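3.2 Belt speed and worker posture

The packing hall at Hagedorn ran two shifts, and we observed both over 4 weeks in February. Workers stood on one side of the line and took small parts from the belt as they came past. Each person filled in a short form on neck, shoulder and lower back discomfort before and after the shift. We received nearly 200 usable forms. Forms with no end time were left out.

Conveyor height was fixed during the study, so any change in reach came from where a part lay on the belt. Parts close to the far rail called for a longer reach and more bending at the waist. Shorter workers reported this more often than taller ones, in line with the earlier survey by Petkov at the Brurnero plant.
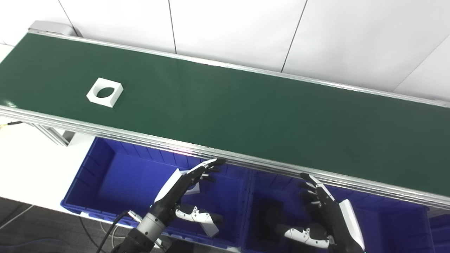 3.3 Rest breaks

The second shift had two extra pauses of equal length. Shoulder scores at the end of the shift were lower in this group, while neck scores were almost unchanged. Sotiropoulos found a similar split among checkout staff and linked it to head position, which a short pause does little to correct. We did not measure head angle and can't test that here.

Age and years on the job had a weak effect once height was included in the model. Workers who had moved over from the Sunday crew were kept as a separate group in Table 2. Their starting scores were higher and their forms were less complete.

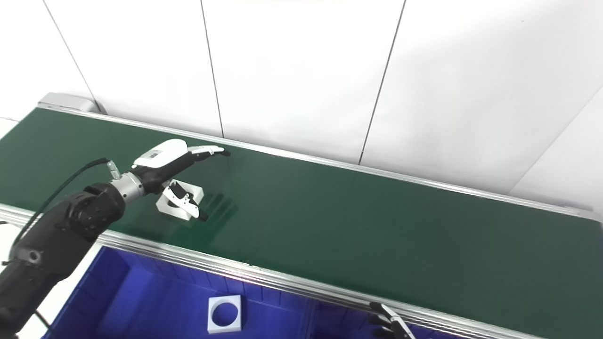

Figure 4. Green conveyor belt, with a black arm and gripper over it.

Related articles
Standing mats and leg fatigue in retail work
Shift length and sleep at the Joltora warehouse
Lighting and eye strain in small-parts sorting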